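Checking Camera Time Offsets in Nalar

Before you replay or train on anything recorded from a two-arm cell, check that every camera stream lines up with the joint data. Nalar stamps images when they reach the host, so each stream has its own delay. You measure that delay once per camera and store it in the cell config.

You need Nalar 2 or later and a recording with both arms moving.

Step 1. Open the recording and set the fixed camera as the reference stream.

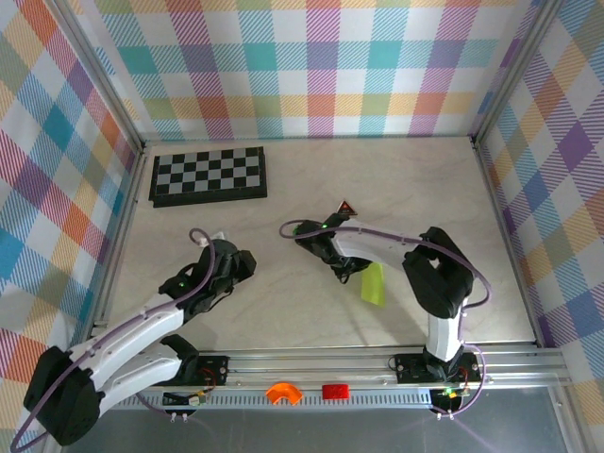
Load the joint log for both arms and plot speed against time. Pick a stretch where one arm starts from rest. A clean start gives a sharper match than a slow drift.

Step 2. Run the offset tool on each wrist stream:

nalar offset --stream wrist_left --ref joints --window 2000

The window is in milliseconds. The tool compares image motion with joint speed and prints the best shift. Mask out the fingers first. They stay in the same part of the picture while the arm moves and pull the result toward zero. 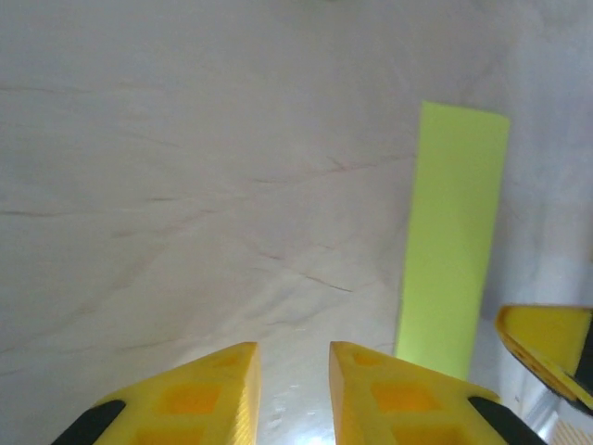
Repeat for wrist_right. In our cell the left stream came out at 53 ms. Run it on 3 different stretches and keep the middle value. If the results disagree by more than one image interval, look for dropped images before you go on.

Step 3. Write the values under camera_delay in the cell file and reload. Plain areas of the table give the tool little to track, so choose stretches with some pattern or edges in view.

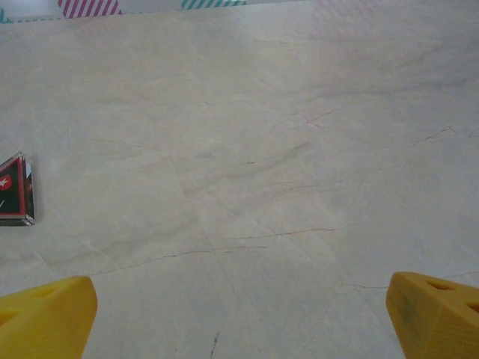
Wrist view with the fingers open over the tabletop.

Config template by Rakiya Fashola. Send corrections to Lukian Ivanyshyn.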